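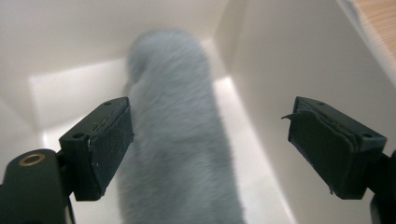
Ticket 3000, winter hand-wear storage, Drumside front hall. Reported by Tín Cao: the lid will not seat when the gloves and mittens are stored together in the Flirkum bin. The bulk comes from the fleece. Gray fuzzy pile standing upright in the white box takes up height, and the lid catches on it. Priority 2.

06/03/2023, J. Nam: Reproduced. Bin emptied and contents laid flat on the table, black gloves next to the box, gray mittens to the right of them. No damage found on the box. The notch in the short wall is part of the design and does not affect the lid.

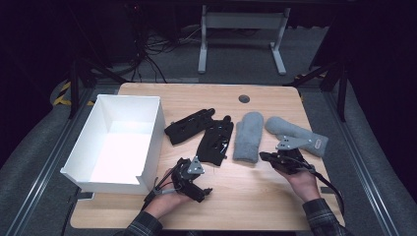
Repacked with mittens flat on the bottom, cuffs toward the notch, gloves on top. Clearance to the rim is now roughly 16 mm. Lid seats on all four corners. Tín to confirm after a week of use. Leave open until then.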